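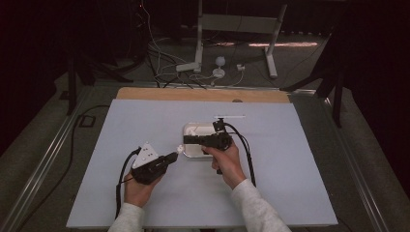 Board on the tabletop, with the band of tan wood showing along the far edge.

Section 2: Getting your puzzle table ready

If you've read Section 1 you already know how I feel about doing jigsaws on the dining table (we ate off our laps for most of one December). So let's get you a proper spot! I wrote these steps for the Clellus board and the Trakia sorting trays, but they work fine with any flat board and a pile of old baking sheets.

What you'll need

The board
The backing board, a little bigger than the puzzle board
Four grip pads
Sorting trays
A soft dry cloth
A lamp you can move around
Your puzzle, still in its bag

Setting up the board

1. Clear the table and wipe it down. Let it dry all the way before you put anything on it. I rushed this once and ended up with a ring on the wood that I still look at every morning.

2. Stick one grip pad under each corner of the backing board. Press each pad down and count to 20. If you skip the pressing part they peel off the first time you slide the board, and then you're fishing them out from under the couch.

3. Set the backing board on the table, pads down. Leave yourself room to rest your forearms. I like mine close to me, but my other half wants it a hand's width back, so try both.

4. Lay the puzzle board on top, matte side up. Line it up with the front of the backing board and let the extra stick out at the back. I prop the box lid on that strip.

5. Push gently on each corner. If one rocks, fold a scrap of thin cardboard and slip it under the backing board until it stops.

Note: The two boards aren't joined together. That's on purpose, because the top one lifts away when you need the table back. Get someone on the other end if your puzzle is more than half done.

Caution: Don't carry the board by one side, even for a few steps. It bends in the middle and the whole sky slides off. Ask me how I know.

Choosing a spot for the lamp

6. Put the lamp on the opposite side from the hand you use most. I'm right-handed, so mine goes on the left and my arm doesn't throw a shadow on the piece I'm trying to place.

7. Tilt it until you don't see glare on a finished patch. Glossy puzzles are the worst for this. If yours is really shiny, bounce the light off a wall and see if you like that better (I do, in the evenings).

Caution: Keep the bulb well away from the trays and the box lid. Cardboard curls when it gets warm, and a curled lid is a pain to look at for three weeks.

Sorting

8. Open the bag over a tray, never over the board. There's always dust in there, and you want it somewhere you can tip into the trash.

9. Pull out the edges first. Don't worry about catching every last one. My current puzzle is an odd one, 1,034 pieces, and I was still finding edges after over 200 pieces were in place.

10. Sort the rest by color, then stop. I used to sort by shape too and it took all the fun out of it. If you love sorting by shape, go ahead, I won't tell you how to spend your evening.

11. Stack the trays you aren't using, with the lightest colors on top. The Trakia ones nest if you turn every other tray around. It looks wrong and feels wrong, and then it clicks.

Note: If you have a cat, put a lid on the top tray.

Packing up for the night

Give yourself 10 minutes. Slide loose pieces into whichever tray they came from, or just into a "no idea" tray, which I keep at the back. Drape a clean sheet over the board and tuck the ends under. Please don't use a fuzzy blanket, it grabs the little knobs and pulls things apart when you lift it off.

The Plultelon cover is nice if you want something stiffer, and you can put a light magazine on it. I wouldn't put a coffee mug on it.

Cleaning the board

Dry cloth, light strokes, no spray. For a sticky spot, barely dampen one corner of the cloth, dab, and leave the board uncovered until morning. Don't scrape at it with a fingernail or you'll get a shiny patch that catches the lamp.

Gluing and framing are in Section 3. Keep the glue off this board, please, and read the part about wax paper before you open the bottle.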